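3.2 Reheating and the use of preset programs

The second part of the interview dealt with how people warm food at home. We asked each household which appliance they used most on a normal evening, who used it, and whether the settings were chosen by hand or from a preset. Answers came from 419 households in the Drivthorpe area, all of which had also filled in the food diary described in Section 2.

Most people said they enter a time and press start. Presets were used far less than we expected from the earlier work by Theodorakopoulos, who found that older adults liked them once the names had been explained. In our interviews the names were the main complaint. People did not know whether a leftover stew counted as a "dinner" or a "soup," and several said they had tried a preset once, got food that was too hot at the edges, and gone back to typing in minutes.

Households with children under 12 gave somewhat different answers. In these homes the microwave was often used by more than one person in the same evening, and the adults wanted settings a child could repeat safely. Some had taped a list of times to a cabinet door. Others allowed only one button.

We also asked about thawing meat. This matters for the waste figures in Section 4, as meat that was thawed and then not cooked made up a large share of what was thrown away in the diaries. People who planned meals ahead thawed in the refrigerator overnight. People who decided late used the microwave, and they were more likely to report that part of the meat had started to cook and was then discarded.
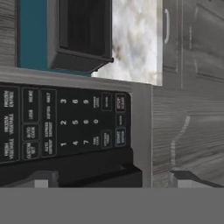
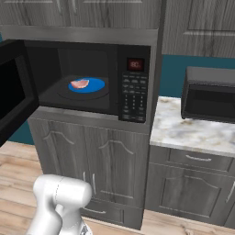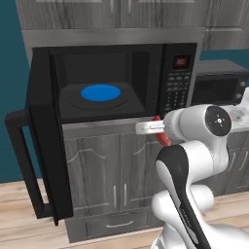 Figure 5. Built-in microwave oven, computer-rendered views. Top: keypad and preset buttons, turned sideways. Middle: meat on a blue plate inside the oven. Bottom: blue plate with no food on it.

Work on labeling has mostly looked at the package and not at the appliance. Purves argued that storage advice on the package is read once, in the store, and forgotten by the time the food is in the kitchen. Our interviews support this in part. People could usually say where the date was printed, but few could repeat the thawing advice for a product they bought every week.

There are limits to these answers. They are self-reported, and people may describe what they think they should do. The diary covers only four weeks, and it was kept in December, when many households cook larger meals and have more leftovers than usual. We did not weigh the discarded food in this part of the study. The weighed sample, which is smaller, is treated separately in Section 4.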